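Print this page | E-mail this page

Call for participants: the Gakora packing diary study

Do you bring lunch to work, haul a gym bag around, or spend your Sunday nights getting three people out the door for the week? We would love to hear from you!

Gakora is a small research group that studies everyday habits at home. Our new project looks at how people pack: what goes in the bag, what comes back out at the end of the day untouched, and what gets left on the kitchen counter. It sounds like a small subject, and we thought so too when we started. Then we ran a short pilot with six households in the Hastach neighborhood and ended up with more stories, sketches and strong opinions than we knew what to do with. One household had a written system for snacks. Another repacked everything in the parking lot each morning and was perfectly happy with that.

Now we want to do it properly, with more people and more kinds of days.
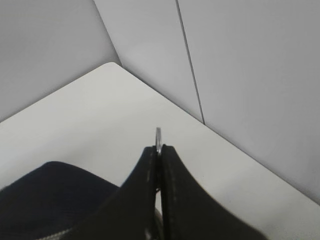

White tabletop and light gray wall panels.

Who we are looking for

We need 300 adults who pack a bag of any kind on most days of the week. Work bag, lunch bag, swim bag, diaper bag, overnight bag for a night shift - all of them count. You do not have to be organized. In fact, we had trouble finding messy packers for the pilot (they tend to think we won't want them) so please, if that is you, sign up!

You should:

- be 18 or older
- live within easy reach of Hastach or Dadimum by bus, bike or car
- be able to write or record short notes in English
- be free for two visits, one at the start and one at the end

You can take part alone or with other adults in your household. If children's bags are part of your morning, you are welcome to write about packing them, but please leave out the children's names and schools.

What you would do

The study lasts six weeks. You come in for a first visit, which takes an hour, and we go over the diary with you and ask a few questions about your usual week. Bring a bag you use a lot, packed the way you would normally pack it. Please don't tidy it first!
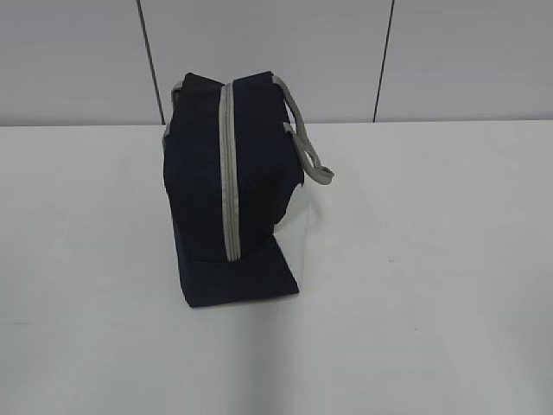
After that you keep the diary at home. Three days a week, on days you choose, you jot down what you packed, when you did it and whether anything was missing later on. Most people in the pilot wrote four or five lines at a time. Some did voice notes on the way to work, and those were a joy to listen to, traffic and all. We also give you a page for drawings if you would sooner sketch where things go.

At the end you come back for a second talk. This one is more of a conversation. We read through parts of the diary together and you tell us what we have gotten wrong. In the pilot that happened a lot, and the questions are much better for it.

What you get

Everyone who finishes receives a Gruber gift card, plus bus fare or parking for both visits. If you have to stop early you still keep the travel money and nothing bad happens - just drop us a line so we can close your diary. We will also send you the finished report in plain language, with no jargon, before it goes anywhere else. 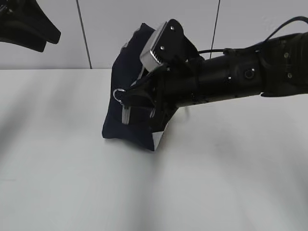 Your notes belong to you. We keep names and addresses in a separate file from the diaries, and you can ask us to remove an entry or the whole thing at any point up to the second visit. We may quote short lines in the report, always without a name, and only if you tick the box that says yes. Voice notes are typed up and then erased.

Visits are held at our rooms in Hastach and at the Dadimum community library, second floor, next to the study tables. Both have an elevator. Evening and Saturday times are open at Dadimum only. If you need a sign language interpreter, large print or a quieter room, say so on the form and we will set it up before you arrive.

How to sign up

Send us an e-mail or call and leave a message with your first name, the best way to reach you and the kind of bag you pack most often. You will get a short form back. Please return it by 17 July 2020. First visits begin once the forms are in, and we will do our best to give you the place and time you ask for.

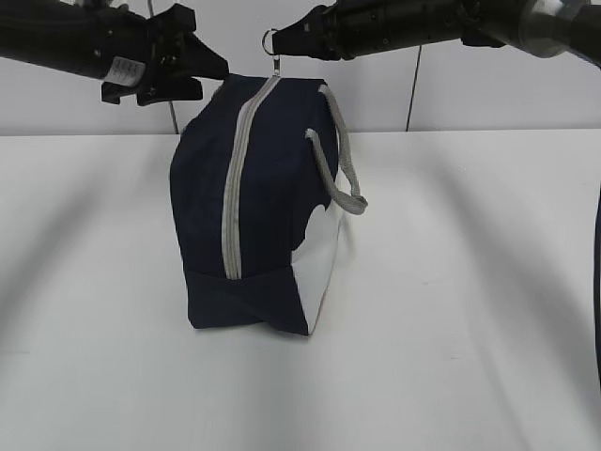 A few questions came up again and again last time. Yes, a backpack counts. Yes, you can switch bags partway through, just make a note of it. No, we will not tell you that you are carrying too much! Couples and roommates may both join, and each of you gets your own diary and your own gift card. We would be especially glad to hear from shift workers, people who started a new job this year, and anyone whose routine has changed lately, as the pilot was heavy on people with regular office hours.

If the study isn't for you but you know someone with a truly remarkable bag, please pass this along.

Contact | Copyright Gakora | Back to top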